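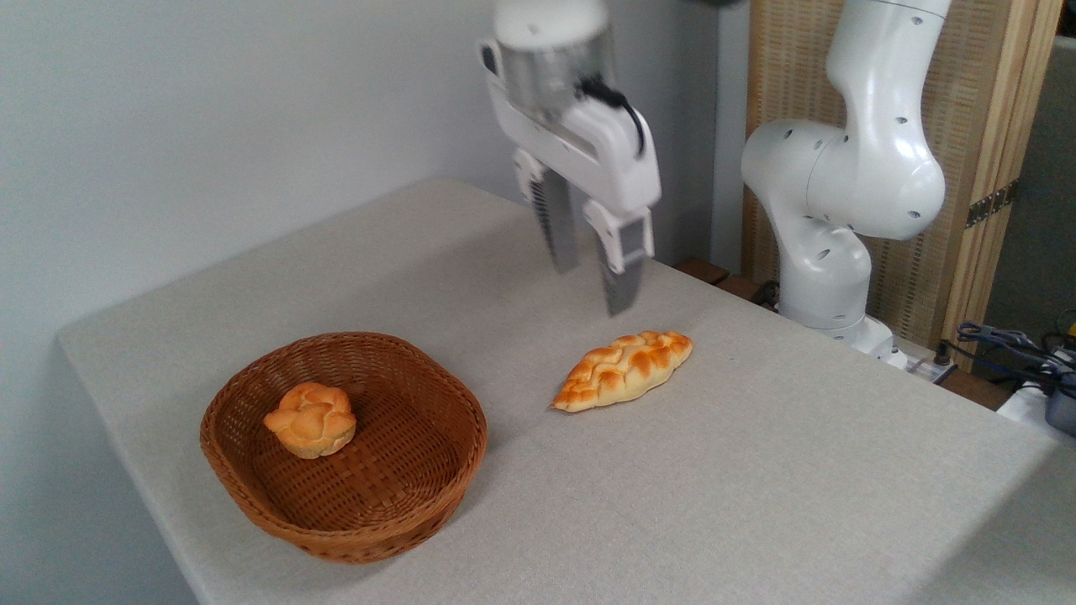 Braided loaf and knotted roll with the round wicker basket, on light gray cloth.

Pernia adds braided loaf and knotted roll to Claro table bread range

2026-07-29 — Pernia, supplier of bread and tableware to hotels and restaurants, will extend its Claro table bread range in August with a braided loaf and a knotted roll. Both items ship frozen and fully baked. The Claro range was previously limited to pan breads and plain round rolls. A round wicker serving basket and a light gray table cloth can be ordered under the same account.

The launch covers 29 accounts in the first delivery cycle. These are customers who took part in the spring serving trial or placed an advance order before the cutoff. Remaining accounts will be added in order of application, subject to freezer space at the Simanjuntak distribution depot.

Product description

The braided loaf is an elongated loaf with tapered ends and a glossy golden-orange crust. The ridges of the braid brown darker than the rest of the crust, and the dough stays a pale yellow near the base. It is intended to be set out whole on a cloth or board and cut or pulled apart at the table. The braid is closed by hand at both ends before proofing. Glaze is applied after proofing and once more shortly before the loaves go into the oven.

The knotted roll is an individual portion made from the same dough. It is lighter in color than the loaf, pale golden with darker tops on the twisted lobes, and bakes in less time. The roll is sized for basket service. Pernia does not recommend slicing it.

"The loaf and the roll come from one dough batch, so the kitchen has one allergen sheet and one thawing procedure to keep on the wall," said Mawar Lumbantobing, product manager for Claro. "Most of the questions we had from trial customers were about thawing. The procedure printed on the case was rewritten as a result."

Handling and storage

Cases are to be held frozen until the day before service. Loaves should be thawed in the inner bag, laid flat and not stacked. Stacking during thawing flattens the braid and dulls the glaze where the crusts touch. Rolls may be thawed in the case with the lid open. Neither product needs further baking. A short time in a warm oven, uncovered, will firm the crust if it has softened in the bag.

Thawed product should not be refrozen. Loaves that will not be served the same day can be sliced and used for toast or bread pudding.

The batch code is printed on the inner bag and on the short side of the case. Customers are asked to keep the bag until the loaf has been used and to quote the code in any quality report.
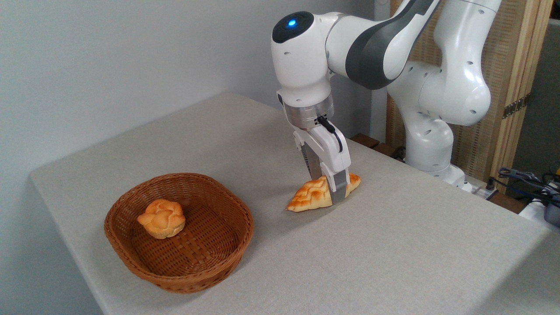 Pernia Table Service and Presentation Department

The department has issued a setting guide to go with the new items. It applies to buffet stations and side tables. Full place settings are handled in a separate document and are not affected.

The guide calls for the cloth to be laid first and smoothed from the center outward, with enough drop at the front to cover the table edge. The basket is placed left of center and toward the front. The loaf lies directly on the cloth to the right of the basket, at a slight angle. Rolls go into the basket and are topped up during service. Loaves are not to be put in the basket, where the low rim gives the ends of a long loaf no support.

"We settled on a light gray cloth after setting the bread out on white, gray and dark blue," said Herman Osman, who leads the department. "On white, the pale underside of the loaf was hard to make out from across a dining room. On dark blue every crumb showed within minutes — staff were brushing down the table between guests."

The basket is woven in brown wicker with a tightly plaited interior and a low, flared rim. It should be wiped with a damp cloth and air-dried. It is not suitable for dishwashers. A paper or fabric liner is optional for whole rolls and required for cut bread.

Serving trial

Pernia ran the serving trial with Bramitum, an independent catering consultancy. Staff returned 167 comment forms. Bramitum sorted the comments by subject and passed them on without scoring. Thawing instructions, case labeling and the size of the roll drew the most remarks. The roll was made slightly smaller before the recipe was fixed. Case labels now carry the product name on 3 sides.

Aisyah Ngui of Bramitum said the forms were more useful on packing than on taste. "Kitchen staff told us exactly where they look for a label when the cases are shelved. Several of them drew it."

Ordering

Orders for the August cycle can be placed through the regular account portal or with a regional sales contact. Loaves and rolls are packed in separate cases, and mixed cases are not available. The minimum first order is 2 cases in any combination. Baskets and cloths are sold singly. Printed copies of the setting guide are sent with the first delivery, and further copies can be requested at no charge.

Sample requests should go to Hafiz Wuisan, account services. Requests for product photographs, ingredient statements and interviews should go to Berwyn Yorath, press office, Pernia.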